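Notice to the Residents of Dernance

Issued by the Office of the Registrar, 2025-04-15

The Office has considered the petition lodged by Ms Chae-won Do, of the upper terrace, concerning the river Siu, and sets out its findings below.

The petitioner states that the river has stopped making any sound. She lives within 200 metres of the weir and has slept beside it all her life. On the first night of April she woke at two and could hear her own clock. She went down to the bank in her coat and found the water running as it always had, over the same stones, in silence.

An inspector, Mr Do-yoon Jin, was sent from Rusadach to examine the matter. He reports that he stood at the weir for one hour and threw in a number of stones, the largest of which he could barely lift. None was heard to land. He spoke his own name aloud and heard it clearly. The Office accepts that his hearing is sound.

The Office has no power to compel a river. Under the charter, however, it may hear any party who has left the district without giving notice, and a letter was accordingly addressed to the noise of the Siu, care of the lower bridge. No reply was received within the period allowed.

Hearings were held in the waiting room at Vovia House, the main chamber being under repair. 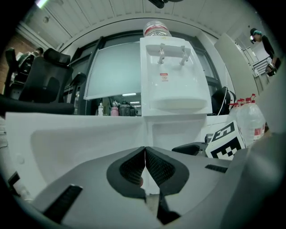 The water dispenser at Vovia House.

Ms Do gave evidence on both days. Asked what remedy she sought, she said she did not want compensation. She wished it to be written down that there had been a sound, and that it was lower in winter, and that her mother used to raise her voice over it when calling the children in to eat.

The Office so records.

Of the 900 residents entitled to comment, two did so. One asked that the silence be kept. The other sent a blank sheet, correctly signed, and it has been entered in the register.

Mr Jin has asked to remain in Dernance until the end of the month. He has taken a room facing the water, and his request is granted.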